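Keeping a Work Table Clear (and What to Do With All the Little Things)

My grandmother had one good table and she ran the whole house from it. Bread was made there, hems were pinned there, and by suppertime you would never have known. I have tried all my married life to keep a table the way she did and I am still at it, but I have picked up a few habits along the way that I'm happy to pass on.

Wipe before you start as well as after
I used to clean up only at the end of a job. Then Wanpen Sombatkul, who taught me most of what I know about sewing, asked me why I was laying clean cotton on yesterday's crumbs, and I had no answer for her! A barely damp cloth first, then a dry one, and go right into the corners. Specks show up best if you bend down and look across the top toward a window.

Small jars and pots
Pins, picture hooks, spare buttons, the tiny screws from eyeglasses (I must have lost a dozen of those) all do better with a lid on.

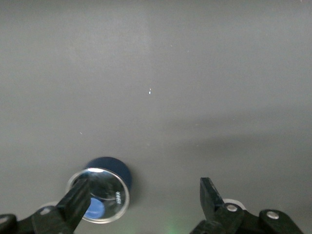 Wash out any jar that has held food with hot water and a spoonful of baking soda, and leave it open overnight so the smell goes. If the old label won't budge, rub in a little cooking oil, wait 10 minutes and scrape with a fingernail or an old bank card. I like to put a dot of nail polish on the lid in a color I'll remember, red for sharp things and green for everything else, and my family has more or less learned the code.

Don't fill them to the brim, either. Two half-full jars are easier to rummage in than one that spills every time you open it.

Give the table a rest from glue
An old baking sheet makes a fine gluing tray. So does a piece of waxed paper taped down at the corners. If a drop does get away from you, let it set and lift it with a plastic scraper, as smearing it around while it's soft only makes a bigger job. Test any cleaner on the underside of the table first. I learned this the hard way on a lovely little side table one June, and the pale ring is still there under a doily.

Cords
Coil them in wide, easy loops, never tight around your hand, and fasten each one with a strip of cloth or a bread-bag tie. Write what it belongs to on a bit of masking tape folded over the cord near the plug. It takes an evening to do the whole house, with the radio on and a pot of tea, and you'll thank yourself at Christmas.
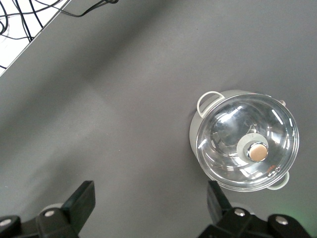
The odds-and-ends bowl
Keep one bowl, and only one, for things that have no home yet. Ours sits by the back door. When it's full, tip it out on a towel and put everything away before you go to bed, even the mystery key.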